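Amirul Teoh - speaker notes
Talk for the Risbridge open studio evening, 1/17/20
Title on the first slide: Water First

Good evening, and thank you for coming. My name is Amirul Teoh. I paint with ink and water on paper, and I have a studio upstairs, second door. (Wait for the people at the back to sit down.)

I will speak for a short time and then we can go up and look at the real sheets. Please ask questions while I talk. I prefer this to questions at the end. 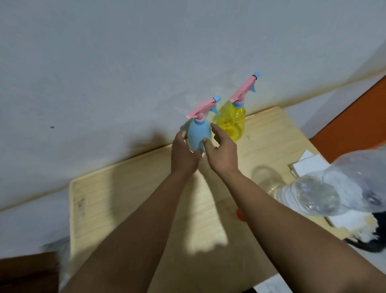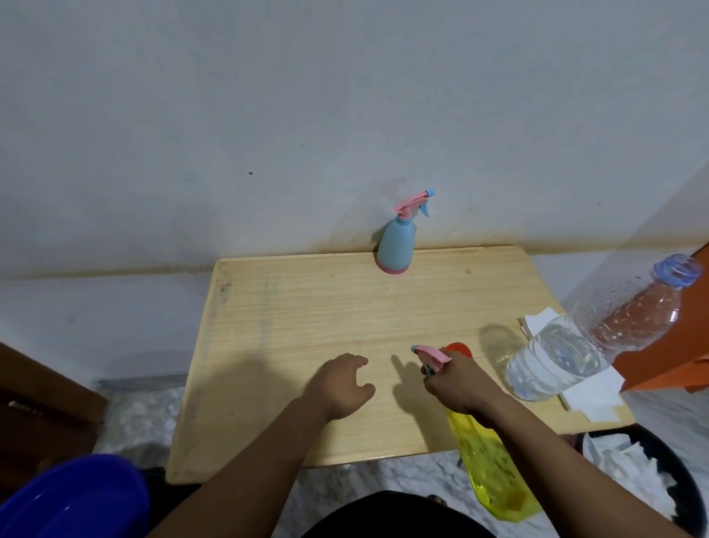 I want to begin with paper. When I was a student I believed that paper was only the place where the painting happens. My teacher, Mrs. Goh, did not agree. In my first month with her I was not allowed to use any color. I had to put clean water on paper and watch it dry. I was bored and a little angry. But after some days I began to see that every sheet has its own way of drinking. One takes the water in at the edges, another holds it on top like a plate.

(Pass the two paper samples around. Ask for them back!)

The thin one is the paper I used for the Lustow series. The thick one I use now. Please touch them, it is allowed.

Next slide: Lustow no. 4.

Lustow is a small river place where I stayed one June. I went there with the plan to paint the river, and for two weeks every sheet was bad. They looked like postcards of a river. Then it rained through the roof of the shed on a pile of sheets that were already finished, and the ink moved. I was very unhappy for one evening. The next morning I looked at them again and three of them were better than anything I had made that year. No. 4 is one of these three. The gray area on the left side is the rain. I did not correct it.

People ask me if this is cheating. I have thought about this question for a long time. My answer is that I still choose. I choose the ink, the paper, the slope of the board, and when to stop. Most of all I choose which sheets to keep. From the Lustow work I made 297 sheets and I kept 13. The rest I cut up and use to test ink.

(If someone asks: yes, I really cut them. No, I do not sell the pieces.)

Next slide: the board.

This part is more technical, so I will go slowly. I put the board on two blocks, so that one side is higher. With a low slope the ink stays in pools and gives hard edges when it dries. With a steep slope it runs and leaves long soft lines. Between these two there is a small area where the ink cannot decide, and I try to work there. I wet the sheet first, wait until the shine is gone, and only then I put the first ink. If the shine is still there it is too early. If the paper feels cold but looks dull, it is right.

Check the time here. If it is late, skip the salt slide.

Next slide: salt.

I used salt for one year and then I stopped. It makes a pattern like frost, very pretty, and it is always the same pattern. After some time I could see only the salt and not the painting. I show this slide because many visitors like it more than my other work, and I think it is fair to show it.

Next slide: Trundora.

Trundora is the new group of work, the one that is hanging upstairs. The name is from a ferry that I saw as a child. The sheets are larger and there is a second color for the first time, a brown that I make from walnut shells. Brown and black do not travel at the same speed. The black goes far and the brown stays near the place where I put it, so there is often a warm center with a cold border. I did not plan this. I noticed it on the sixth or seventh sheet and after that I began to wait for it - maybe I should stop waiting for it.

The biggest one is 245 centimeters wide. It is made from several sheets glued together before painting, and you can find the joins if you look from the side. Mrs. Goh came to see it before it was hung. She stood in front of it for a long time and then she said the lower right corner was too busy. She is right. I have left it as it is.

(Small pause. Drink water.)

Last slide: the drying rack, no text.

A sheet of this size needs two days to dry, and it changes all the time. The blacks become lighter, sometimes very much lighter. I do not go into the room on the first day. On the second day I go in and decide.

Thank you for listening. The stairs are on the left. Please be careful with bags near the large one, it has no glass. The price list is on the table by the door, and there is tea.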